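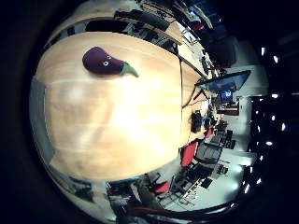

Purple eggplant plush on the table.

Filed under: Theatre & Stage

So Tutell is doing Nassar again, the two-act thing about the brothers and the fish shop, and I've read the blurb four times now. "A searing meditation on home." Righto. Last year's was a searing meditation on home as well.

Went on Saturday anyway. Up to 300 seats in that hall, depending on how they set it out, and you could've parked a ute in the middle block.

Fares Rizk plays the older brother and he's good. He's always good. I'm less sure why he has to shout the entire second act at a fridge.

The program says director Bilal Matar has "stripped the play back to its bones". I'd call that a rented backdrop and two chairs. Maybe the budget got stripped back and the bones were what was left.

They've cut the mother's speech. The whole play leans on that speech! Without it the younger brother forgives everyone for no reason I could follow, and I was paying attention.

The poster has five stars on it from Hikar. Went looking for the review. It's a preview, written before opening, and it gives no stars at all. Would love to know who did the colouring in.

Also "immersive sound design by Uvov" is a speaker behind row 9. I was in row 9. I was certainly immersed.

A mate reckons I'm being harsh and the scene with the ledger made her cry. Fair enough, that scene works. It's also the only one they left alone.

Runs another 2 weeks. If you go, sit on the left, the fridge blocks the good bit from the other side. And read the script first so you know what's missing.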